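Shopping for a robot arm on a small shop's money

12 October 2020

I promised a few of you an update on the great robot arm purchase, and I kept putting it off because the spreadsheet was embarrassing and I wanted to tidy it up first. Well, it is still embarrassing, but it adds up now, so pour yourself something warm and I'll tell you how it went.

When I started, I thought I was buying an arm. That was my whole budget: one line, one number, and a little bit left over for cables (I am an optimist about cables). Then I called Olesia Horobets, who has been through this twice with her own shop, and she very kindly let me finish reading my list out loud before she asked what the arm was going to hold things with. I had put the gripper under "extras." She laughed for quite a while!

So the gripper moved up to the top of the page, and it has stayed there. I looked at two in the end, one from Skilmont and one from Girnosix. The Skilmont has the longer stroke and comes in a lovely box, and I really wanted to like it. But most of what we handle is thin and bendy, and a long stroke doesn't do much for you there. What you want is fingers that close evenly at the tips and a force setting you can turn down low. The Girnosix came to $3694 with a spare set of fingers, and the Skilmont was more before you even got to the spare set.
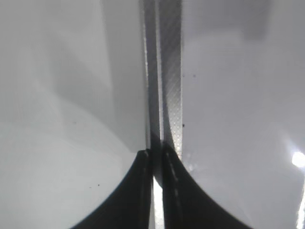 Spare fingers, by the way, deserve their own line. Olesia told me to treat them like pencils – you buy them, you use them up, you buy more – and I've put in enough for 4 sets over the first year. If we go through fewer than that I'll be delighted and will spend the difference on lunch.

The other thing I had badly wrong was time. I'd written down 40 hours for setting up, all of it mine, at a cost of zero dollars, as though I had nothing else to do in October. Petro Dovhaniuk looked over the plan for me and wrote "who runs the shop?" in the margin, and I had no good answer. Now there's a proper amount in there for my hours, plus a bit for Petro's, because he keeps getting pulled in and he ought to be paid for it.

I also added a line for a sturdier table, one for guarding and a safety check, and one I've simply called "things we forgot." My husband thinks that last one is too big. I think it's too small, and we've agreed to stop discussing it at dinner.

What I haven't settled is whether to take the service plan. It's a yearly fee, and it covers a loaner gripper if ours has to go back, but you pay the shipping both ways. If any of you have had one of these plans and used it, please leave me a comment and tell me how long you waited for the loaner. I need to give them an answer before the end of the month, and I've changed my mind three times already.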